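# Ablating your snack-sorting policy without fooling yourself

You have trained a policy. It picks up a packet, puts it in a bin, and your group chat has already seen the video. Now you'd like to know which part of your method deserves the credit, a question that has ruined better weeks than yours.

What follows is the procedure we use in the Dratlow project. It assumes a two-arm table setup, a checkpoint that mostly behaves, and a colleague willing to be bored. Ours is Leanne Inskip.

## 1. Freeze the table

Write down where everything goes before the first trial. Bins, mat, starting packet, rest pose of both arms. If you nudge a bin between runs because it "looked off," you are now studying bins.

Selim Ekinci once moved a lamp halfway through a comparison and got our best result of the season. We have never been able to publish the lamp.

## 2. Pick start positions in advance

Choose 10 packet positions on the table and number them on a printed sheet. Include a few you dislike. The stretch between the two grippers is a good one, as both arms can make a case for going after the packet and a weak policy will send neither.
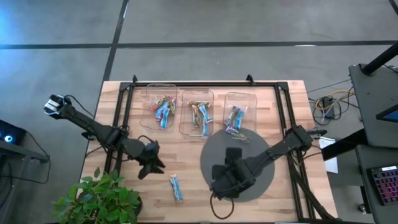 *A single packet on the wood between the grippers, with the three snack bins at the far edge.*

## 3. Change one thing

Train the full method and each ablated version on the same 800 demonstrations, with the same number of updates. For us the versions are:

- full method
- no arm-assignment head
- no wrist views
- plain behavior cloning, which everyone expects to lose

Run 5 seeds of each. Yes, the baseline too. Give it the same learning rate search you gave your own method, or Katsuhiko Tsuchiya will ask about it in front of people.

## 4. Shuffle and blind

Interleave the checkpoints in random order:

```
python make_schedule.py --positions 10 --seeds 5 --shuffle
```

The script hands the operator a run number and keeps the checkpoint name to itself. You'd be surprised how generous a person gets about "basically in the bin" when they know whose model is running.

## 5. Score with a dull rule

A trial succeeds if the packet is fully inside a bin when the time limit expires. Leaning on the rim is a failure. Record which arm moved first and where the packet ended up, even on failures, because the failures are what you'll be reading in June.

## 6. Report the spread

Give the mean per seed and show all of them. Bootstrap with 1,000 resamples over seeds, since trials from one checkpoint are not independent, however nicely you ask. If the intervals overlap heavily, say so in the text and skip the bold type in the table.

In our own run the wrist views mattered and the assignment head, which took Nevzat Tuncer all winter, was hard to tell from noise. It's in the appendix. He has been told.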